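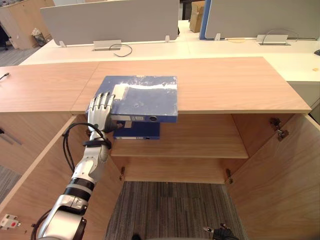 Records room automation and changes to staff duties

Posted by Halfdan Overgaard, 4 September 2025

Our office in Enthorpe keeps its signed originals in paper binders, 622 in all, stored in low cabinets beside the desks. Management has announced that a two-armed robot supplied by Hurusus will take over retrieval and return of these binders after a trial period. Three clerks currently do this work as part of wider duties. I have been asked to represent them in discussions with the department head.

The notice states that no positions will be removed, but it does not say what the clerks will do with the hours released, who is answerable for a misfiled binder, or whether the cabinets must be kept in a particular order for the robot. I would be grateful for guidance from members whose workplaces have been through a similar change. What should be settled in writing before the trial begins?

Žofie Malý

Our archive at Whitlock introduced a comparable system in February, covering 1,201 binders. I would recommend that the following be agreed in writing.

First, revised job descriptions. In our case the clerks continued to do everything they had done before and also reset the robot when it stopped. This additional work was not recorded anywhere for several months – it should be named as a duty, with training hours and, where appropriate, a review of the pay grade.

Second, responsibility for errors. We agreed that the clerk on duty signs for a binder only when it has passed through his or her own hands. Binders returned by the robot are logged separately and checked at the end of the shift.

Third, condition of the materials. Old binders with worn covers or loose spine labels caused most of our stoppages. We replaced 272 of them, and the work fell to the clerks. Please ask who will do this and when.

I would also ask that the staff be permitted to stop the equipment at any time without giving a reason. Our department accepted this without objection.

raria_desk

Check your contract. Ours said 2,000 retrievals and then a service fee, and the fee came out of the training budget. Also get them to say where people are supposed to walk while it is working, the aisle is narrower than you think with the cabinet doors open.

Related items
Notice periods when duties change
Who signs the equipment log?
Relabeling binders: office supplies or project cost?
Staff representation during equipment trials

Contact the moderators | Copyright Workplace Help Exchange | Back to top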